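30 Dec 2018

**Ernska opens payroll tax credit claims for small employers**

Small employers in the Ernska district can lodge claims for the regional payroll tax credit from the first business day of February. The credit was approved as part of the district's mid-year budget measures and applies to wages paid during the past financial year.

The Ernska Revenue Office will assess claims in the order they are received. Over 80 employers registered their interest during the consultation period, and the office has set aside additional assessment staff for the opening weeks.

To be eligible, a business must:

- hold a current Ernska employer registration
- have lodged all payroll tax returns for the past financial year
- have no unpaid assessment older than 6 months
- have employed at least 2 people, other than the owner, for the full claim period.

The credit is calculated at 3 per cent of eligible wages. Eligible wages include ordinary pay, paid leave and overtime. They do not include directors' fees, termination payments or amounts paid to contractors under a labour hire agreement. Where a business belongs to a group for payroll tax purposes, one member must claim on behalf of the whole group.

"The calculation uses figures that employers have already reported," said Yvette Hawthorne, Director of Assessments. "A claimant whose returns are up to date will not be asked to supply wage records again unless there is a discrepancy."

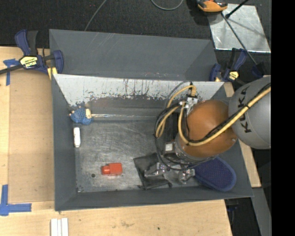 *A robot arm reaching into a grey metal bin.*

Claims must be made on Form R2, which will be available through the Rotard online portal and at the office's front counter. Paper forms will be accepted by post. Claims sent by email will not be processed.

Employers that changed their legal structure during the year should complete the supplementary schedule. This covers sole traders who incorporated, partnerships that were dissolved, and businesses sold as a going concern. In the last case the credit is apportioned between seller and buyer by date of settlement.

Approved amounts will first be offset against any outstanding payroll tax liability. The balance will be paid by direct deposit to the bank account recorded on the employer's registration. Cheques will not be issued. Employers should check their account details in Rotard before lodging, as a change made after lodgement will delay payment.

Ibrahim Ekpo, Manager of Employer Services, said agents could lodge for several clients in one session.

"Registered tax agents will see a bulk lodgement option once their authorities have been renewed," Mr Ekpo said. "Authorities from the previous program do not carry over."

A claimant who disagrees with an assessment may lodge a written objection within 60 days of the notice. The objection must identify the wages or periods in dispute.

The credit is treated as assessable income of the business in the year it is received. Employers should seek their own advice on its treatment.

**Media contact:** Modupe Garba, Communications, Ernska Revenue Office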